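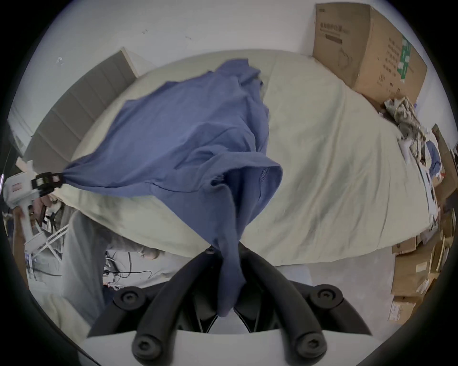 Blue shirt, two grippers, one bed. Folding practice, August 2019.

1/ A thread on rules for teaching machines to do housework. I have been writing ours up for Nerkilis all month and I need to complain to someone other than the kettle.

2/ When I joined, the rulebook was a single page and most of it was about parking. The section on handling clothes read, in full, "fold garments neatly". Neatly according to whom? My mother and I haven't agreed on that since I could reach a drawer.

3/ So, rule one. Write down what finished looks like before anyone picks up a gripper. Ours now says: sleeves in, hem level with collar, no part of the garment underneath itself unless the fold put it there. That last clause took an afternoon and I'm still not fond of it.

4/ Rule two, the one people argue with. Two grippers, one garment, and you don't pull against yourself. See the shirt up there, stretched on the diagonal with a twist at each end? With your own fingers you'd feel when to ease off. With a clamp between you and the cotton you feel a good deal less, so the rule is to bring the hands together a touch before you lift.

5/ I wanted to put a number on "a touch". I was talked out of it. The draft now says "until the cloth has visible slack", and two people have already asked me to define visible.

6/ Rule three: grip the hem or a seam if you can reach one. Single-layer cloth in the middle of a shirt bunches up and you get a little tail poking through the fingers. It'll hold. It just makes the next move a pig.

7/ Somebody always replies that a robot should cope with bunched cloth, because real laundry is bunched. Yes. Lovely. Bunch it on purpose then, and write "bunched start" in the log, so whoever gets the recording at the other end knows which was the plan and which was you being tired.

8/ Which brings me to logs. Flemix (the logging tool, not the cough syrup it sounds like) gives you a free text box for notes. Free text boxes are where standards go to die. In one batch of 730 folds I found the same shirt called tee, top, T shirt, blue one, and "the usual".

9/ We now have a list of garment words. It has 40 entries, and jumper versus sweatshirt nearly finished us. If you think you'd have settled it faster, the September review is open to anyone and there are biscuits.

10/ Rule four: work on the surface the job really happens on. A lab table is flat and hard and tells you very little. Mattresses give. Sheets ruck up and come along for the ride when you drag a shirt across them. Folding on a bed is slower and crosser and far more useful.

11/ Corollary, bitterly fought: don't tidy the room first. Wyss, the old guidance we inherited, wanted a clear space on all sides and a plain background. You end up with a machine that can fold beautifully in a room no human has ever lived in. Boxes against the wall can stay against the wall.

12/ What must be cleared is anything you could trip over or snag. This is the only section where I use capital letters. Cables get routed BEHIND the person, not under the knees. People working at bed height kneel and shuffle and never once look at the floor, and I include myself, and I include my left shin.

13/ Same section: anything with someone's name or address on it gets turned round or covered before recording. Parcel labels, post, prescriptions. It's dull and it takes a minute. It goes at the top of the checklist because at the bottom it was being ticked by people already holding the grippers.

14/ Rule five, breaks. Up to 4 sessions before you stop and put the things down properly. Squeezing a handle is nothing for ten minutes and rather a lot by mid-afternoon. You can see it in the folds too, they get a sort of resigned look.

15/ I was asked to justify the break rule "with reference to output". I wrote "hands" in the box and sent it back. It was approved, so either they were persuaded or the form doesn't get read. I have my suspicions.

16/ Rule six: keep the failures. Dropped shirt, sleeve inside out, the fold that comes undone the moment you let go. Mark it failed and leave it in. There's a strong human urge to do it again and quietly bin the first go, and I understand the urge, I've got a whole camera roll built on it.

17/ But a machine that has only ever watched clean folds has no idea what to do when one slips, and one always slips. The recovery is often the most useful bit of the whole recording. Please stop deleting it. Please.

18/ On who signs things off. Under the Leltavar scheme each batch is checked by 2 people who didn't record it. People grumble that it's slow. It is slow. It also caught a week in which every garment had been logged as a towel, which one keen checker would probably have waved through as a themed week.

19/ Things I tried to get in and couldn't: a rule against humming (apparently there's no sound on the recordings, so it's only me who suffers), a rule on fitted sheets (referred upwards, never seen again), and a ban on the word "simply".

20/ Things that got in without me: a paragraph on "garment dignity". I have read it several times. I think it means don't stand on the clothes.

21/ Several of you have asked if you can have the draft. Once it's through review, yes, and you're welcome to pinch any of it. If your place already has something better on socks, send it over. Ours says "see T-shirts", and I'd like that gone before anyone important reads it.

22/ And to the person asking whether I fold my own washing to this standard: there's a chair.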